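Teaching Two Arms to Pour and Sort: Notes From Our After-School Club

Posted January 2019

Last spring I talked our robotics club into trying a two-arm task, and I've had enough emails from other club leaders since then that I figured I'd write the whole thing up. This is the version I wish I'd had in May, when we had 28 kids and no plan (fun month!).

What you need

Two small arms, one table, and a frame around the tabletop to bolt them to. We fix ours on opposite sides so they face each other. You'll also want clear plastic cups, light balls, and a handful of small round pieces about as tall as a bottle cap. We call the whole exercise Trodik, after a name one of the seventh graders scribbled on the whiteboard, and it stuck.

Step 1: Mount and check

Bolt the base plates down before you plug in anything. Then power one arm at a time and move each joint slowly, all the way out and all the way back. Watch the cables while you do it. If a loop pulls tight at the wrist, stop and give it more slack now, because a program that runs fine at the start of the day will find that tight spot sooner or later.

Step 2: Agree on zero

Pick one corner of the table and measure everything from there, for both arms. We skipped this the first time and spent two whole meetings with one team's left being the other team's right. Put a bit of tape on the corner and write on it.

Step 3: Split the jobs

One arm handles the cup, the other handles the pieces on the table. Have one group of kids write each half, and let them trade after 20 minutes. They complain about trading, and then they start leaving better comments in the code, so I keep doing it.

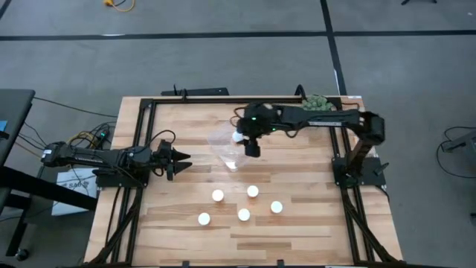 How do you keep the arms from hitting each other?
Give each arm its own zone and a shared strip in the middle that only one of them may enter at a time. We use a simple flag in the program: an arm raises it before going in and lowers it once it's back on its own side.

Step 4: Slow everything down

Set the speed to 20 percent for the first run of anything new. I mean anything, even if all you did was change one number! We keep a kid at the stop button with no other job, and it's a surprisingly popular post.

Step 5: Grip, then tip

Plastic cups squash. Close the gripper a little, lift, look, and close a little more if the cup slides. Once you have a number that works, write it down next to the cup brand, because the next pack you buy will be a different thickness (ask me how I know). For the tipping part, turn the wrist in small moves with a short pause between them. Our best group got to six small moves and liked how it looked.

Step 6: Log your tries

We use a plain notebook with three columns: what we changed, what happened, what to try next. The Trodik notebook had 67 entries by the end of the term, and a good third of them just say "dropped it." Keep those too. When a new group starts, I hand them the notebook and let them read for a few minutes before they touch a keyboard.

If your club tries this with different arms, the steps should carry over fine, though you'll need your own numbers for grip and speed. Next up for us is swapping the balls for dry rice, so bring a broom.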